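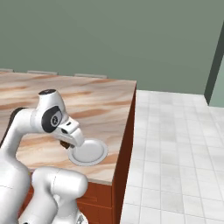 Teleop vs. hand guiding for the kitchen tasks

leltik_lau
Posts: 354
April 2018

Finally got the simulated kitchen hooked up to a 3D mouse and I have been grinning for two days. The task is "move the plate." I drive the arm with my left hand, close the fingers with a key on the right, and every run gets logged as joint angles plus gripper state. I've got 9 clean demos so far and a big pile of bad ones. My trouble is the approach. I come down over the rim of the plate, and the last bit is so twitchy that half my demos have a wiggle in them right before the grasp. Does the wiggle matter? Should I be filtering it out, or should I just practice more?

drulleo
Posts: 800

Practice more! Seriously, it's like parallel parking. My first hour of demos was garbage and by the end of the week I was pouring cereal. Also turn your speed scaling way down once you're near the plate. I have it on a foot pedal and I love that thing more than I should.

Urano
Posts: 3000

I'd go the other way and skip the mouse. If you have access to a real arm, put it in gravity comp, grab it by the wrist and walk it through the motion. You get smooth paths on the first try, and your elbow posture comes out natural, because you're shoving the whole arm around and can feel when it's getting awkward. With a 3D mouse you only think about the fingertips, and the rest of the arm goes wherever the IK sends it.

leltik_lau

No real arm here, sim only. I'd love to try it someday though!

drulleo

Gonna disagree with Urano a bit. Hand guiding is lovely for paths, but your own hands and arms are all over the camera view, and then you train on images with a person in them. You have to replay every demo to get clean pictures. With teleop, what you record is what the policy will see.

Urano

Replaying takes a few minutes. And you find out right away whether the motion works without you holding it, so I count that as a plus.

drulleo

Until the replay misses the rim by a hair and you throw the demo out. Ask me how my January went.

Dimas Hartono
Posts: 9

First time posting in this section. On the wiggle: I left it in for one set and smoothed it out for another, same task, a shallow dish on a counter. The smoothed set trained faster, but the policy was worse at recovering when it came in off center. I think some of those little corrections were teaching it how to fix a bad approach. Pauses are what hurt me. If you stop over the plate to think, the policy learns to stop over the plate too, and sometimes it never starts again.

leltik_lau

Oh no. I stop over the plate EVERY time. I line up the view and then go down.

Dimas Hartono

Then trim those frames first, before you touch anything else. I cut wherever the arm and the gripper are both still for more than a few steps. Keep the ones where the fingers are closing, even if the arm isn't moving.

Urano

Good catch on the fingers. I lost a whole set to that once.

leltik_lau

Trimming tonight. Also ordering a foot pedal, drulleo, you sold me. Will post the success rate when it's done training!

drulleo

Get the heavy one, the light ones slide all over the floor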